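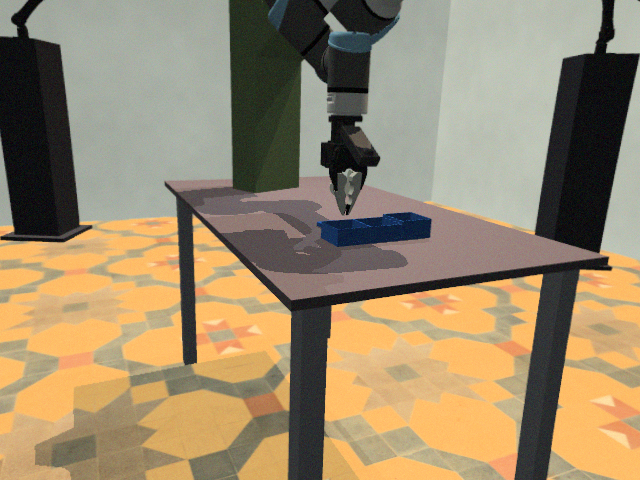 Does warning residents about a military exercise cut the number of complaints? The evidence we have is too thin to say so, although many planning documents treat it as settled.

Figure 3. Rendered view of a robot arm and gripper above a table.

4.2 Advance notice and complaints

The claim that early notice keeps the neighbours happy appears in nearly every guide to holding field exercises near towns. Most of those guides cite one another. When we followed the citations back, the trail ended at the Hjaltested trial, in which 200 households near a training area were sent a letter before night flying began. Complaints fell compared with the previous exercise, and the letter was given the credit.

We are not convinced. The earlier exercise had run longer, used a different flight path and fell in the school term. Any of these could explain a drop in calls to the base, and the trial report sets none of them aside. It also counts only complaints made by phone. A resident who wrote to the council, or who grumbled at the shops and left it there, was recorded as content.

Our own survey at Karkeo gives a less tidy result. Of 109 residents who returned the form, 57 remembered receiving any notice. Those who remembered it were slightly more likely to have complained. One reading is that notice makes people listen for the noise. Another is that people who were bothered went looking for the letter afterwards and so remembered it better. Our data cannot separate the two, and we would distrust anyone who used them to argue that notices do harm.

The wording of the notices deserves more attention than it gets. The Karkeo letter promised "minimal disruption to daily activities", gave a phone number staffed in office hours and said nothing about how late the aircraft would fly. The Treltetti letter, sent before a ground exercise with blank ammunition, listed the streets, the hours and the kinds of noise to expect. Sveinbjörnsson (Gunhild Sveinbjörnsson, personal communication, 2 July 2026) considers the second style plainly better. We are inclined to agree - but we have no figures to back that up, and neither does she.

Zindura is sometimes raised as a counter-example, as complaints there stayed low with no notice at all. The base is the main employer in the district. People whose wages depend on it may have sound reasons to keep quiet, and a low count should not be read as approval.

For the rest of this paper we therefore treat complaint totals as a measure of who picks up the phone. Section 5 turns to the interviews, where the same residents describe the noise in their own words.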